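Teaching laptop closing by remote — how slow is too slow?
Unedham Robot Forum > Showing and teaching

negash_bench
Tuesday, February 20, 2018
Hello all, sorry for the ramble! We're teaching our two arms to shut a laptop and wipe the lid with a folded cloth, all by remote control, and I've been steering since January. We have 126 runs saved and want 500.

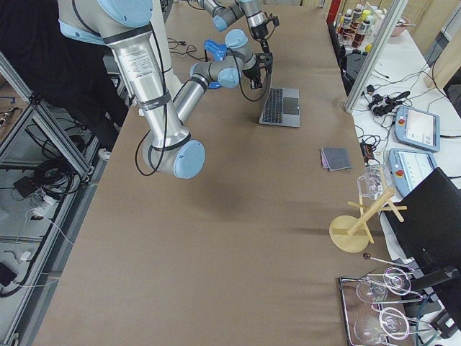 My trouble is the lid. I creep up on it so carefully that each run has long pauses in it, and I worry the arms will learn to dither just like me. Would you cut the pauses out, or drive again from scratch?

Plulura
Oh, I know that dithering well! I'd drive again, I'm afraid. Cut out a pause and the arm seems to jump — ours learnt the jump beautifully. Is the cloth easy to find from the wrist view?

negash_bench
Easy enough, I think. It's grey, with a bit of pinky-lilac showing at the fold.

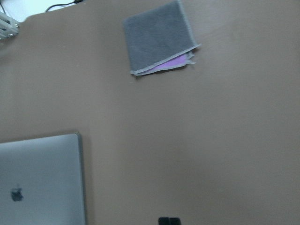 Wrist view, laptop closed, cloth still folded.

flustolier
I'll disagree with Plulura, kindly meant. Keep the slow runs, just not all of them. We threw ours away and then the arm had no idea how to be gentle. I'd also start the wrist from odd places, well off to one side, so it learns to find its own way back.
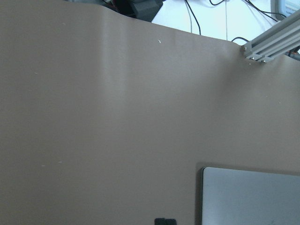

Reading time for this thread: 2 min

Plulura
Fair point about the odd starts, though I still wouldn't keep anything with a long stop in the middle. Slow and stopped are different things to my mind.

negash_bench
I've marked 11 runs with proper stops in them and will do those again tomorrow — the merely slow ones can stay for now.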